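Camness kitchen scene pack - worth paying for?

Forum: Simulation and Training Environments
Thread started by rkramer_sim

rkramer_sim
We are looking at the Camness kitchen pack for tabletop pick and place. The price they quoted us is 588 for one seat, with 253 a year for updates after that. The product page says it loads with the arm already mounted and the objects already set up for grasping. Has anyone here run it on more than the demo? I care mostly about contact behavior and how much cleanup I'd have to do before training.

Roel

tdeclercq
I've had it since April. Setup was easy. I had the arm moving in the first scene before lunch, and that included reading the license terms. Lighting is flat out of the box but you can change it in the config.

Contacts are decent with mugs and boxes. Thin things are worse. The spoon slides under the fingers if you come in from straight above, and I had to raise the friction and fatten the collision mesh before I got usable grasps. Support sent me a patched mesh after 4 days.

This is from the counter scene, default camera behind the arm, no changes to materials.
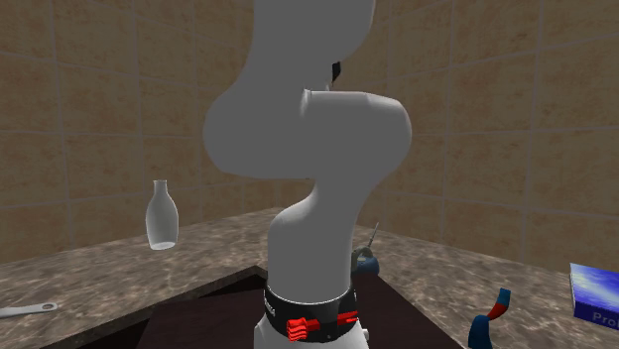 Counter scene with default materials. Spoon at lower left, bottle farther back.

You get the marble counter and the tiled wall, and the arm sits on its own dark platform. From this camera the arm hides most of the small blue cup with the utensil in it. I train with a second camera on the side for that reason. The pack supports it but you have to place it yourself.

gdierckx
I'd pass. We tested it against the Dindoletti set for a customer and the Camness one looked better and trained worse. The textures are fine. What you pay for in a pack like this should be the physics, and the masses were wrong on 7 of the objects we checked. One of the mugs weighed less than the spoon.

Also the update fee. Two releases in the time we had it, and one of them was a fix for the installer.

tdeclercq
Which version was that? The masses were redone in the release I have. I weighed a mug from our break room against the one in the file and it was close enough for me.

gdierckx
The one before, I think. I'd have to look. It still shouldn't have shipped like that.

floorv
I don't agree that it trains worse. We randomize mass and friction anyway, so the default values get overwritten on the first reset. What mattered for us was clutter, and that's where Camness is thin. You get a handful of items on a lot of counter. Real kitchens have more stuff closer together. We brought in our own models and the import tool handled them, except for anything with a hinge.

rkramer_sim
Thanks, useful. Floor, did you keep the arm where it is, or can the mount be moved? Our real one is bolted to the end of a bench.

floorv
You can move it. The platform and the arm are separate in the scene tree. Move both together or the arm ends up floating and the planner complains about the base height.

prasetyo_p
Disclosure, I work for Van der Linden and we resell this along with Gruvine. Ask for the trial before you pay. It isn't on the website but they do give it out, and it has the full counter scene with logging turned off. If your grasps depend on flatware, test that first. Geert is right that the old masses were bad.

gdierckx
Checked, and it was the older release. My opinion on the update fee stands.

rkramer_sim
Trial requested. I'll run our bottle and spoon tasks on it with the side camera and post the grasp numbers in this thread.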